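Forum: Bread and Baking > Slicing, storing, freezing
Posted 7 July 2026 by maeve_daly

Does anyone still slice a whole loaf before freezing it? My sister-in-law has told me, in the tone she saves for tax matters, that I should be freezing halves and sawing off what I need. I make an 836 gram sourdough twice a week and there are two of us. The freezer is the size of a glovebox.

oilingyu
Slice first, always. Frozen half loaf at 6 am is a building material. I did it your sister-in-law's way for one winter and ate a lot of porridge.

Radwa O
Disagree. Sliced bread gets freezer burn on every face and tastes like the peas. Halves, wrapped in a tea towel and then a bag, out on the bench the night before. You do have to know the night before that you'll want toast, but I have wanted toast every morning since 1994 so the forecasting is manageable.

oilingyu
Some of us have teenagers, Radwa. There is no forecasting.

shufen_k
Depends on the loaf. Anything over 75 per cent hydration I slice, with baking paper between the slices. A tight rye goes in whole. And let it cool completely first, please. Half the "my bread went gummy" threads on this board are people cutting at forty minutes because the smell got to them.

maeve_daly
I cut at forty minutes. I feel seen and I don't care for it.

Latifa Fawzy
What are you all cutting with? I paid $500 for a slicer with a folding arm and a crumb tray, and it has the footprint of a small pony. It lives in the garage now. Back to the hand knife.

shufen_k
Crust is what sorts knives out. A dark bake will skate a dull blade straight into your thumb, and it happens so slowly you have time to be annoyed about it. Fine teeth like the ones along this edge suit tomatoes and soft rolls, and on a proper crust I want bigger, wider-spaced scallops. I wouldn't fret over dark smudgy steel like that if the edge still bites. Long strokes, no leaning.

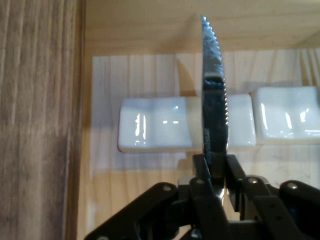

Radwa O
Small teeth are fine on crust if you turn the loaf on its side. I've been doing it for years and have all my thumbs.

shufen_k
Both of them?

Latifa Fawzy
On its side is good advice, annoyingly. Tried it just now on yesterday's batard and got the first even slice of my adult life.

oilingyu
You still have to slice it before it goes in the freezer though.

maeve_daly
Going with slices for the sourdough and a half for the rye, so everyone can be cross with me equally. Does the baking paper get reused or is that grim?

Radwa O
Reused. Shake the crumbs off.

oilingyu
Grim.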